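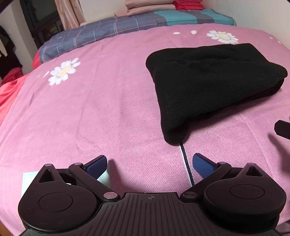

Ticket: Bedspread marks and bedding mix-up, Bellville guest room
Status: Open, waiting on second wash
Category: Linens and bedding
Date opened: 19/05/2026

Problem as reported

The pink daisy bedspread has come back from the laundry feeling stiff. Guest also says there are white marks on it and asked if they were bleach spots. Black knit item left on the bed, owner not known. Pillow does not match the set.

Checked so far

1. White marks. The small white shapes near the daisies are loose petals and belong to the print. Compared against the spare bedspread from the same Gullon set, which has them too. Not bleach. No refund claim needed.

2. Stiffness. Spread had been washed with the full dose of Cendell powder in a small load. Rinsed again with no detergent. Softer at the middle, still stiff along the hem.

3. Black knit. Left folded on top of the spread. The ribbed part sheds dark lint, and lint on pink shows badly. Moved to the lost items shelf and tagged with the room name. Thin dark cord with a white edge was lying partly under it. Bagged with the knit in case they go together.

4. Pillow or cover. Blue plaid with thin pink and white stripes at the back of the bed. It belongs to the Gilani set in the other room. Teal and grey striped piece next to it is also not on the list for this room. Both to be swapped at the next change.

Update 1

Second rinse done at the cool setting. Hem better. Line dried for 24 hours, no tumble. Slight pull in the diagonal weave near one corner, not there on the spare. Pressed it flat with a damp cloth and it mostly closed up.

Update 2

Lint roller used over the whole top. Took 18 sheets. A few dark fibers still caught in the weave. Tape works better than the roller on this fabric.

To do

Wash once more with half a dose, inside out, nothing dark in the load.
Swap the plaid pillow and the striped piece.
Ask the last guest about the knit and the cord. Keep both until July, then donate.
Add "half dose only" to the laundry card for the daisy spread.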